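Plirkbridge Grain Exchange

The Plirkbridge Grain Exchange is a small regional commodity exchange, best known for its July wheat contract and for the long midday pause that traders in the district still call "the lull." It serves growers, millers and feed merchants who want to settle on a price for grain before it has been harvested, and it has kept a good many habits from its early days that larger exchanges gave up long ago.

Origins

Before there was an exchange there was simply a market hall, and farmers who came to it took whatever the buyers were offering that morning. Prices could swing a great deal between one end of the hall and the other, which was hard on anyone who had driven a wagon in from Himen or farther out. A group of 70 merchants and growers eventually agreed to post their bids on a single board, in chalk, where everybody could read them, and the exchange grew up around that board.

Contracts

The standard contract covers 4000 bushels of milling wheat, delivered to a licensed store. A half contract of 2000 bushels was brought in later, mostly to please smaller growers, and there is also a feed barley contract of 500 bushels that trades only lightly – some weeks hardly at all. Buyers and sellers both put down a deposit, called margin, and this is adjusted at the close of each session as the price moves up or down.

Most business is done in the first part of the session, when the millers like to get their orders in. The lull follows, and then a livelier stretch toward the close, when anyone who doesn't want to carry a position overnight has to find somebody willing to take it.

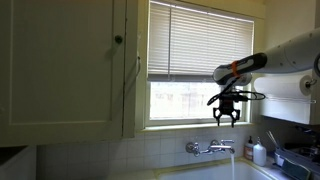
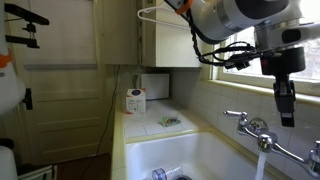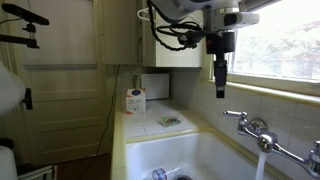
Furukawa wrote in to point out that the half contract has a drawback growers ought to know about: the gap between bid and offer is usually wider than on the full one, so a farmer selling two halves may well come away with less than a neighbor who sold a single whole contract at the same hour.

Clearing and settlement

Trades are cleared through Plustier, a separate company that stands between the two sides and makes good on a bargain if one of them can't. Very little wheat is delivered in the end. Most positions are closed out with an opposite trade, and the difference is paid in cash.

See also

Forward contract
Margin (finance)
Himen Barley Market

Page last edited 2024-11-14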